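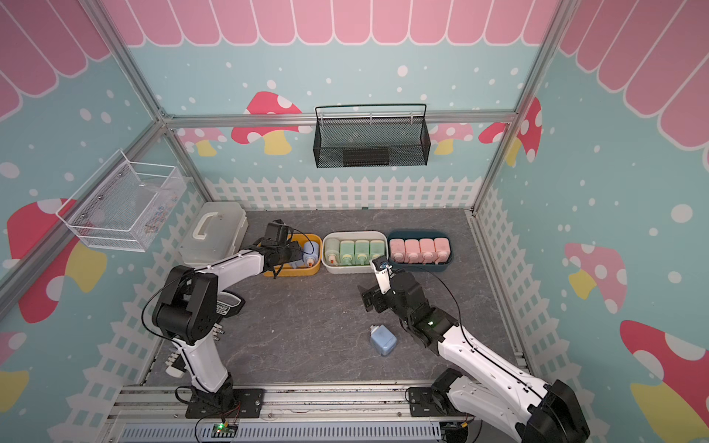 Two white arms, three trays, blue bottle in the yellow-orange one.

HIST 212: Borderlands After the Empires
Notes for lecture 2, Leltska between the armies
Posted July 21, 2021 by HIST 212 course staff
4 min read

Picking up where we stopped. The old empire is gone on paper by the winter of 1918. In Leltska nothing much changes for the first few weeks. Same police, same postmaster, same stamps with a line of ink across them. Keep that in mind for the essay: the collapse reaches the capital first, small towns get it late and in pieces.

Who lives there. Market town on the rail line, sugar works at one end, barracks at the other. Three languages in the market, one in the courthouse. The courthouse language is the one that loses out after 1918, and the clerks know it. A lot of them leave that winter. They take their files, or burn them. Big gap in the record.

The money problem. Four kinds of paper money going around by spring. Old imperial notes, notes the new government stamped, notes the army printed for itself, and sugar works coupons. The coupons were the only ones you could reliably get bread with. Farmers stop selling for cash. They want salt, nails, lamp oil, boots. Town starts going hungry while there is grain 10 miles off. Students always write "there was a famine" here. Careful. The harvest of 1918 was poor, not terrible. The grain was not moving. Those are two diffrent problems and the exam graders will look for it.

The requisitions. The new army comes up the line from Drododov in May and needs horses and grain. Order goes out to the villages: 600 carts of grain to the depot by the end of the month. They get 309. The army reads this as sabotage. The villages say they have nothing left (partly true) and that the receipts are worthless (completely true). First hostages taken from the village councils. First shots at a requisition party a little after that.

Look at the receipts in the source packet, items 4 to 6. Printed form, blank for the amount, blank for the name, no date for payment. Item 5 has the amount written in twice with different numbers. Think about who would have filled that in and who could read it.

The rising. Was it a rising? Army reports call it one. The villages mostly talk about "the trouble" or "the carts." No single leader, no program, no flag that anybody mentions. Roads blocked, telegraph wire cut, the depot at Drododov broken open and emptied in one night. Town workers did not join. Reason usually given is that the sugar works was still feeding them. I think thats most of it, but there was also bad feeling left over from the bread prices. Peasants had been charging what they liked all winter and people remembered.

How it ends. Cavalry arrives, some barns burned, fines on the villages paid in livestock. Then the army pulls out anyway, the front having moved. So the villages lose their animals and the government loses the district inside the same season. Next army through finds the depot empty too.

The land question. Comes back in the 1921 reform. Big estates broken up, but plots go first to veterans of the winning side. Villages that blocked the roads are at the bottom of the list. Some got nothing. You get petitions about this for years, very polite ones, all mentioning the receipts from 1919. The government never honored them as far as the files show.

Two ways historians read all this:

Older view, national. Leltska as a chapter in the birth of the new state, villages as backward or misled by outsiders. Written mostly from army reports. Textbooks up to the 1960s.

Newer view, local. Starts with the petitions and the price lists. Villages making sensible choices with bad information. Good on daily life, weaker on why the army did what it did. Soldiers were hungry too, see item 8.

Not asking you to pick a side. Do say which sources each one leans on.

Terms to know: requisition, scrip, depot, land reform, successor state, provisional authority.

Reading for next time: packet items 4 to 9, and the short chapter on railroads. Skip the appendix, the tables are misnumbered in our copy. Section discussion will start with item 8, so read that one if you read nothing else. Map quiz covers the rail line only, no rivers.

Essay 1: why did grain stop moving to the towns after 1918? Five pages. Use at least two items from the packet.

Related notes
Lecture 1: What an empire leaves behind
Lecture 3: Railroads, coal and the new borders
Reading a petition: a short guide
Source packet, items 1 to 9
How to cite archive material in HIST 212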